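Kavholm Brush Rack and Practice Cloth
Set-up guide, section 3: Hanging brushes and laying out the table

Written by Lefteris Kyriakidis for the Navthorpe evening class. It replaces the leaflet in the box, which promises a table "ready in moments." Allow longer.

3.1 Standing the rack

1. Put the rack at the back of the table, near the wall. The leaflet says it will stand anywhere. Push one post gently and see if you agree.
2. Turn the crossbar so the hooks point straight down.
3. Check each hook by hand before you trust a brush to it.

Note: The carved ends are for show. Do not lift the rack by them, whatever the leaflet's drawing suggests. Use both posts.

3.2 Hanging the brushes
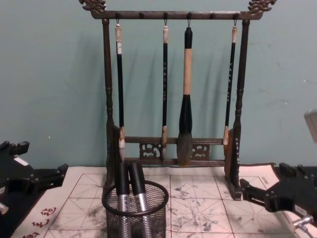

4. Hang brushes by the loop, tip down. A brush left standing on its tip will bend, and I have yet to see a "reshaping" trick that brought one back.
5. Give the thick brush space on both sides. Bristles pressed against a neighbor dry crooked.
6. Leave spare hooks spare. A full rack looks good in a catalog and is a nuisance to use.

Caution: Squeeze out water before hanging. Drips run down onto the lower rail, and I doubt the finish is as waterproof as claimed.

3.3 Laying the cloth

7. Spread the water-writing cloth in front of the rack and smooth it from the center out.
8. Use plain water only. Ink is permanent here.
9. Keep pens in a cup, caps on. Marker on the cloth does not come out – Manee Phromma tried three cleaners in March and ruined a corner. 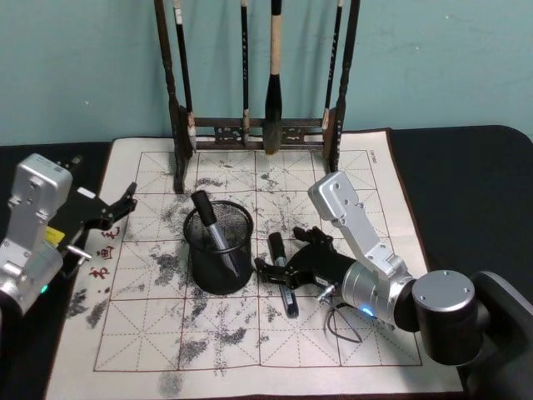

10. Start with the slim brushes, one character to a square. The dashed guides help with balance, up to a point. They won't fix a rushed stroke.
11. Let the cloth dry flat before folding it.

Note: The box says the cloth is good for 4000 uses. I can't say who counted. Gray marks that stay after drying are common on ours, and the squares still take water.

Spare loops are listed in the Bramdale catalog under part 2757.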